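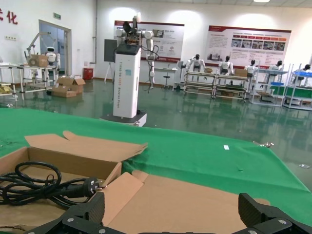 A power cable in an open carton on the work table, beyond the spread fingers of the gripper. Packing and unpacking is where Munstead expects to spend its first robot money.

The quote that landed on Ewurabena Boateng's desk last fall ran to nine pages, and she read every one of them twice, the second time with a ruler under each line the way her mother used to read the phone bill. She runs operations at Munstead, a family-sized company that puts together replacement parts kits for commercial kitchens, and she had gone looking for a robot to help at the packing tables. What she got was a price for an arm. Everything else, and there was a great deal of everything else, was in the footnotes.

"The arm was the part I understood," she told me, pouring us both a second coffee before I had made much of a dent in the first. "I kept thinking, well, that's the big number, so that's the decision. Then I got to the gripper, which was separate, and the fingertips for the gripper, which were separate again!"

I have been visiting people like Boateng since the winter, people with a loading dock and a few long tables and a budget that has to be argued for, and I've grown fond of how they shop. They bring a tape measure. They ask what happens when the thing breaks in the week before Thanksgiving. They want to know who they'll be calling, and whether that person has ever packed a box.

Cords are what people bring up most often, and if you've ever tried to get one back into the carton it came out of, you'll know the trouble. A cord doesn't hold still. It has a stiff end with prongs on it and a long soft middle with opinions of its own, and the cardboard flaps around it spring up or sag depending on how many times they've been folded. Mansa Nutsugah, who spent years on the floor at Munstead before she moved into purchasing, carried a box of them to every sales visit, and asked to see them handled before she'd sit down for the slides. Some vendors were happy to try. One wanted to reschedule.

Her advice to other buyers is to bring your own goods, and bring the worn ones. New cartons straight off the pallet make any machine look good. A carton with a torn corner and tired creases is closer to what comes down the line on a Friday afternoon, and she would like to see the robot meet it before she signs anything.

Then there's the matter of the budget itself. Uriel Camacho advises small manufacturers on equipment purchases, and he has a worksheet he hands out freely, with 13 lines on it. The robot is line one. After that come the gripper, spare finger pads, the table and whatever holds the work steady on it, guarding, power and air, cameras, software fees, shipping, training, a service plan, floor work, and last of all the line he says gets left blank most often, which is the hours your own people will spend teaching the job and fixing what goes wrong. Boateng put down 312 hours for the first year. Her finance manager, Modupe Okafor, asked her to go back and check it, and she did, and it stayed at 312.

Okafor isn't against the idea, I should say. She simply likes to know what she's paying for and when. It was her suggestion that Munstead rent a single station before buying, and that the rent be credited toward the purchase if they went ahead. Two suppliers, Jiline and Husier, agreed to some version of that. A third, Hudec, wouldn't rent but offered a longer warranty, and it took the three women most of a week of lunches to decide how much that was worth to them.

They settled on a five-year view of the costs, which Camacho thinks is fair for a first machine, and they left room in it for a second gripper of a different shape. Kits change. A customer adds a hose or drops a bracket, and the fingers that were just right in spring can be wrong by the time the leaves turn.

The rental station is due in September. Crisóforo Galindo, who leads the packing crew, has already picked the spot for it, near the window and well away from the dock door, and has asked for a table the same height as the ones his people use now so that anyone can step in and finish a tray by hand. Boateng put the table on line four.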